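Snow gauge network, Stakari valley: progress report to the Hailu Fund
September 14, 2024
Prepared by Berhanu Endale

The grant asked for snow depth readings from 4 stations through one full winter. We have them from three, and from the fourth until March, when a slab came off the slope above Fesodow and took the mast with it. The avalanche was well forecast. We had simply put the mast where it was going.

Before that the Fesodow gauge was our best performer. It peaked at 475 cm, a figure Sipho Fourie refused to believe until he had skied up and pushed a probe in himself. The lower station at Prindis managed 110 cm and then a fortnight of rain, which did for most of it. 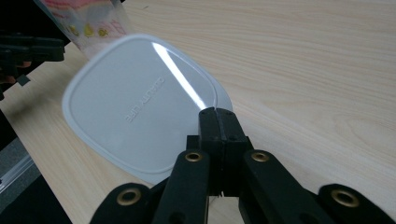
White plastic lid with "QUALITY LIFE" moulded into it.

Data quality is mixed. The logger at Prindis reported a pressure of 1004 hPa for nine days running, through two storms and a spell of high pressure. We have removed those days and replaced the sensor. Hand readings agree with the other gauges to within a few centimetres, except in wind, when nothing agrees with anything.

Spending is under budget on travel and over on masts. We ask to move the travel surplus across to pay for a new one at Fesodow, on the ridge this time. Sipho has the site marked and wants the concrete in before the first snow.

Still to do: the spring melt tables, and the page for the ski club, who have asked twice.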